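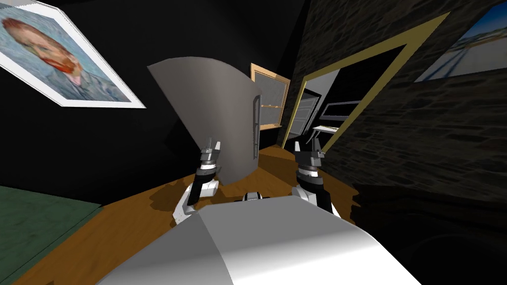

How often does the left wrist need greasing? Every 366 hours of running, and sooner if the count has gone past that while you were busy with something else.

That was the first thing written in the Arix notebook, and the old mechanic at Dillwood knew it by heart, though she liked to read it out loud anyway, the way some people read recipes they have cooked all their lives. The hour meter said 2,607. She sat down on her upturned crate, told the machine good morning, and began backing out the 3 screws that held the wrist cover.

It was February, and the grease from Riedl came out of the tube as stiff as cold butter, so she kept it under her sweater through her first cup of coffee. The boy from Clisby, who had been sent over to learn, thought this was very funny until she handed him the second tube and told him to do the same.

"Now turn it by hand," she said, once the power was off and the tag was on. "Slowly. What do you feel?"

He turned it and felt nothing much, and then – just past the halfway point – a small catch, like a crumb under a drawer.

"There's something in there," he said.

"Well, good," she said, and she was so pleased that she poured him the rest of her coffee before she went to look for the bearing puller.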